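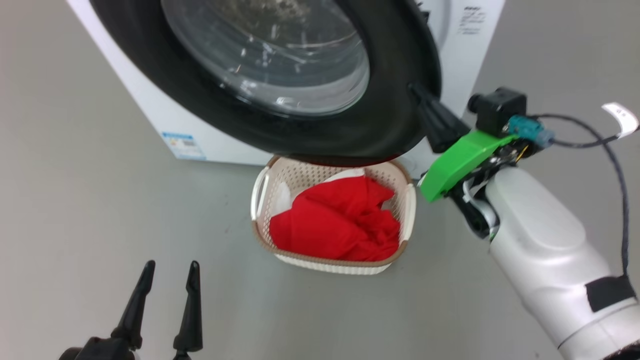 Runoston Baseball Club is looking for a Clubhouse and Equipment Assistant for the coming season

Runoston is an independent baseball club with a first team, a reserve team and an under-18 team. We play our home games at Uvilo Park, where we also have our offices, the batting tunnel and both clubhouses. The season is long and the players come and go often, sometimes with one day of notice. For this reason we need a person who likes order and who can stay friendly at eleven in the evening after a game with extra innings.

The position is full-time during the season and part-time in the winter. You will report to Dragica Vukadinović, our Clubhouse Manager, and you will work every day with the coaches and the athletic trainer.

What you will do

Before home games you prepare the lockers, the dugout and the bullpen. You put out the helmets, bats, catcher's gear, water and towels, and you rub up the game balls according to the instructions of the umpires. You also prepare the visitors' clubhouse, which must be open 3 hours before the first pitch.

After games you collect the uniforms, treat the grass and clay stains, and wash and hang everything for the next day. With a doubleheader this is a lot of clothing. You check each jersey for torn seams and missing buttons, and send repairs to Hoxha, our tailor in town.

When a new player signs with us, you find him a locker, a number, pants in the right size and a cap. Often he arrives directly from the bus, and he may play the same evening. Please be aware that pitchers can be particular about their caps.

You keep the inventory in Proruren, the program we use for all club equipment. It is not difficult and we will teach you. Bats are recorded when they are given out and also when they are broken – the coaches do forget this, so you will have to ask them.

You travel with the first team on some of the longer road trips. Hotel and meals are paid by the club.

What we ask from you

You are 18 years or older and you have a valid driver's license. You can lift and carry equipment bags and you do not mind standing for many hours. You are able to work in the evenings, on weekends and on public holidays. You speak English well enough to follow quick instructions during a game. Spanish is a big advantage, because several of our players speak it as their first language.

Experience in a clubhouse, a hotel laundry, a warehouse or a theater wardrobe is welcome. You do not need to have played baseball, but you should know the rules. We also expect that you are discreet. What you hear in the clubhouse about injuries, contracts or trades stays in the clubhouse, and it is not for social media.

What we offer

The pay is 795 dollars per week in the season and 580 dollars per week in the winter months, when the hours are shorter. You get 10 days of paid vacation, to be taken outside the season, and one week free in January when the offices are closed. A meal is included on every game day. You receive club clothing and two tickets for each home game. If the team reaches the playoffs, the contract continues at the season rate until our last game.

How to apply

Please send a short letter and your résumé to Eleni Jurić in the club office at Uvilo Park, by mail or at the front desk. In the letter, tell us what work you have done before and from which day you could start. Include the name of one person we may call. A photo is not necessary.

Applications must reach us by 6th April. We will invite suitable candidates to the park for a conversation and a paid trial day during a practice game. Applicants who are not selected will also get an answer from us, but it can take a little time – the beginning of the season is very busy in the office.

Questions about the daily work can be directed to Dragica Vukadinović. She is easiest to reach in the morning, before batting practice.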